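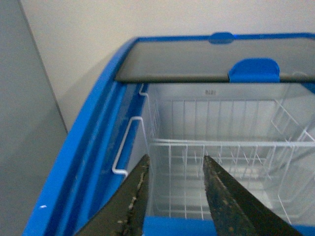
Drirnumen Facilities and Equipment Service Desk
Ticket 3476
Category: Refrigeration, retail floor
Subject: Sliding lid on chest freezer binds before full travel; frost at front rim
Reporting unit: Tokik store
Status: Closed, with follow-up scheduled
Opened: 11th April

Initial report, submitted by store operations

The chest freezer in the drinks and frozen goods section has a sliding glass lid that does not move smoothly. When the lid is pushed toward the back, it stops short of its full travel and has to be worked from side to side before it will go further. On closing, it returns without difficulty for most of the distance and then requires a firm push.

Staff have also noted frost building up inside the front rim. The temperature display has shown two high readings during opening hours. Stock has been checked and no product has been withdrawn. The store requests an inspection and asks whether the freezer may remain in use in the meantime.

Unit details supplied with the report: chest type, top opening, blue rim, tinted sliding lid with blue handle tab. The store's asset label reads Noguchi bay, position 16. The rating plate is at the back of the cabinet and was not accessible when the report was written.

Service desk, first response

The report has been received and assigned a standard priority. The freezer may remain in use provided that the following conditions are met:

The lid is to be kept closed whenever stock is not being placed or removed.
The temperature is to be recorded at opening, at midday and at closing.
Stock is not to be stacked higher than the load line on the inside wall.
Frost is not to be removed with a knife, scraper or any other hard tool.

If the display remains above the permitted limit for longer than two hours, the store is to move the stock to another cabinet and contact the desk by telephone. The ticket will then be raised to urgent.

Please confirm the following points so that the correct parts can be brought to site:

Whether the lid binds on the left side, the right side, or both.
Whether the handle tab is firm or moves when pulled.
Whether any object can be seen in the track.
Whether the cabinet has been moved since the last service visit in December.

Store operations, reply

The lid binds mainly on the left. The handle tab is firm. No object is visible in the track from the front, although the back section is difficult to inspect because the cabinet stands close to the wall. The cabinet was moved a short distance when the floor was cleaned and was afterward returned to its marked position. It has not been leveled since that time.

The temperature log has been started. Midday readings are higher than the opening and closing readings, but within the limit. The store wishes to add that customers tend to leave the lid partly open when choosing drinks, and that the problem is more noticeable on busy days.

Service desk, instructions for remote checks

The pattern described is consistent with a cabinet that is slightly out of level, with debris in the track, or with both. The store is asked to carry out the checks below in the order given. No tools are required for the first three.

Check 1. Place a spirit level on the front rim and then on the left rim. Record the position of the bubble in each case. Do not place the level on the glass.

Check 2. Wipe the full length of the lid track with a soft, dry cloth. Follow with a cloth dampened with lukewarm water and mild soap, and dry the track completely before moving the lid again. Oil, grease and spray lubricants are not to be used.

Check 3. Move the lid through its full travel with one hand on the handle tab. Note the point at which resistance begins.

Check 4. Inspect the lid seal at the front edge. A seal that is flattened, split or lifted will allow room air to enter and will produce frost at the rim.

Check 5. Place a bottle of the kind normally stocked in the cabinet and remove it again, using one side of the opening only. If it can be passed in and out freely with the lid at the point where it binds, the unit can be kept in service until the visit.

Store operations, results of remote checks

Check 1: front rim level. Left rim not level - the bubble rests toward the back of the cabinet.
Check 2: completed. A quantity of gray dust and a fragment of torn label were removed from the left track.
Check 3: resistance is reduced but begins at the same point as before.
Check 4: seal is in place along its full length. It is somewhat flattened near the left corner.
Check 5: completed without difficulty. 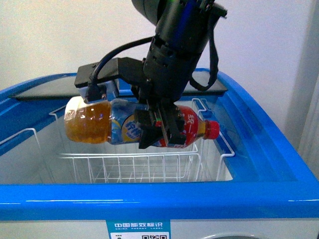 Bottle with red screw cap held on its side above the open freezer.

Service desk, assessment

The results are sufficient to arrange a visit with the correct parts. The main cause is considered to be the level of the cabinet. When the back of the cabinet sits low, the weight of the lid is carried unevenly and the sliding edge presses into the track. The dust will have made the condition worse but does not appear to have caused it.

The flattened seal is treated as a separate fault. It accounts for the frost at the front rim and, together with the lid being left open, for the higher midday readings.

The store is also reminded that bottled drinks and frozen goods are not to share a cabinet set to freezing temperature unless the drinks are there for brief chilling only. Filled bottles left in a freezing cabinet may swell or split. If the cabinet is used for drinks on a continuing basis, the store should request a change of setting through this desk, quoting the asset label. The setting is not to be changed locally.

Parts reserved from stock: lid seal, one length; adjustable foot, one pair. Parts are held under Ritutell order reference 151.

Store operations, query

The store asks whether the cabinet must be emptied before the visit, and whether the section can remain open to customers while the work is carried out.

Service desk, reply

The cabinet must be emptied. Leveling requires the back edge to be raised, and this is not permitted with stock inside. Frozen goods are to be transferred to a cabinet already at temperature no earlier than 30 minutes before the technician is due. The aisle on the left side of the cabinet is to be closed for the duration of the work. The remainder of the section may stay open.

The cabinet is to be left switched on until the technician arrives. The technician will isolate it.

Technician's report

Cabinet isolated and pulled forward from the wall. Left rear foot found screwed fully in; right rear foot partly in. Both rear feet replaced and adjusted. Level confirmed on front, left and right rims.

Lid removed and both tracks cleaned. Further dust and a second piece of label found in the rear section of the left track. Track inspected for wear; light marking only, no action required. Lid refitted. Travel is smooth in both directions, with no binding.

Front seal replaced. Frost at rim allowed to melt naturally and the area dried. Rear tab and handle tab checked and found secure.

Condenser grille vacuumed. Clearance to the wall was below the required distance. Cabinet repositioned and the floor marking moved forward to match.

Cabinet restarted and left empty until the display reached the set temperature. Stock returned by store staff. Time on site: 2 hours.

Recommendation: add the lid track to the weekly cleaning list. Level to be checked each time the cabinet is moved, including for floor cleaning.

Store operations, confirmation

The lid now moves freely. Midday readings since the visit have been in line with the opening and closing readings, and no new frost has been seen at the rim. The lid track has been added to the weekly list. A small notice asking customers to close the lid has been placed on the wall behind the cabinet.

The store does not require a change of temperature setting at present. Drinks have been moved to the upright cooler.

Service desk, closure

The ticket is closed on the basis of the confirmation above. The temperature log may return to the normal schedule of one reading per day.

Follow-up: seal and feet to be inspected at the next routine service in December. If the lid binds again before that date, the store should reply to this ticket so that the history is retained, and should not open a new one.

Related guidance: Cleaning of sliding lids and tracks; Moving and leveling of chest cabinets; Requests for change of temperature setting.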